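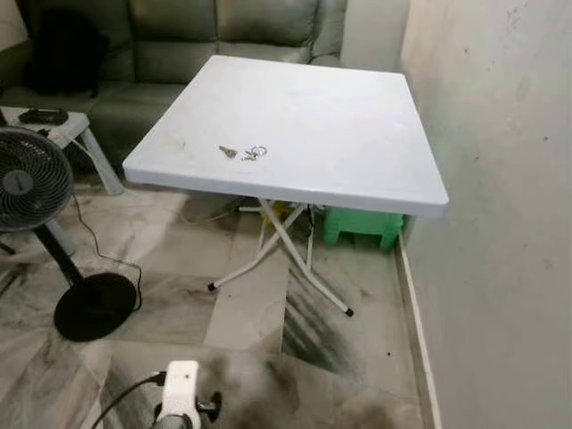

4 min read

11 Jan 2020

Notebook, after-care strand (youth leaving care, 16 to 21). Catching up, two days of notes in one.

Cikska export finally came through. 3,255 rows, one row per contact and NOT one per young person, which I forgot and then spent an hour wondering why the caseload looked so huge. Collapsed on the case ID: 313 young people with at least one contact since September. That is the number to use. If you pulled anything from the shared folder before today, bin it.

Still wrong with it:
- date left placement is blank for most of the Mindthorpe cases. They keep it in a free text box. Will have to be read by hand
- "housing status" has both "with family" and "with relatives", and workers clearly use them differently. Some mean birth family only. Don't merge yet
- 24 IDs show up at both sites. Some are real moves, some look like a typing slip at intake. Need the paper intake sheets to tell

Didn't touch the ages. One person comes out as 9, so a birth year is off somewhere. Flagged in yellow.

Interview guide, version 3. Tried it on ourselves first, then a pilot at Mindthorpe. Ran long, an hour ten against the forty minutes we promised on the consent form. Either cut or change the form. I'd cut.

What dragged: section B, the placement history. We ask for every placement in order, with dates. Too much. People don't remember it in order and it feels like being processed again (pilot participant more or less said so, "you've got this written down already"). Fair point. We do have it, or Cikska does. New plan is to ask for the last placement and one other they'd want to talk about. Everything else from records where they've agreed to the link.

What worked: the question on who they'd call if the heat went off. Got more out of that than the whole support network grid. Grid goes to the back as optional. Maybe drop it alltogether, want a second opinion.

Wording changes made:
B2 "exit from care" now "when you left your last placement"
B5 gone
C1 "independent living skills" now just lists them: rent, bills, cooking, getting to appointments
D4 split in two, it was asking about school and work in the same breath
E3 left alone for now though I don't love it. "Stable" means what to a 17 year old?

Gift cards. Savitz budget line covers 100 interviews at the rate we set, no slack for repeats. If we want the follow-up at six months we have to ask now, not in the spring. Draft the note to Savitz this week. Say plainly that the follow-up is the useful half. One interview right after leaving tells you how somebody is managing the first lease and not much about whether it lasts.

Also ask them whether bus fare comes out of the same line. Two sites told people yes and one told them no.

Ngata called about the comparison group. Their transitional housing program has a waitlist and they are OK with us approaching people on it, but only through their own staff, and only after the place has been offered or declined. Means we lose the clean "before" measure. I think we take it anyway. The other choice is no comparison group at all. Need to write down somewhere official that waitlist does not equal no service, most of them are getting something from somebody.

Their data agreement still has the old end date. Nothing moves until it is re-signed. Chase.

Coding. Did the first three transcripts twice, a few days apart, to see if I agree with myself. Mostly. Where I don't: "informal support" vs "housing, temporary". A night on an aunt's couch is both. Going to allow double codes and stop fighting it. Codebook needs a line saying so, plus an example. Memo started, not finished.

Recorder 2 is dying on long sessions. Use 1 or bring spare batteries.

Next:
- hand read the Mindthorpe free text, exit dates only
- paper sheets for the duplicate IDs
- guide v4 with B cut down, then time it again
- Savitz note
- Ngata agreement, end date
- amend consent form if v4 still runs over forty
- put the birth year thing to Cikska, ask if they validate that feild at all

Transcript 4 is half coded, stopped at page 11, pick up from the part about the car.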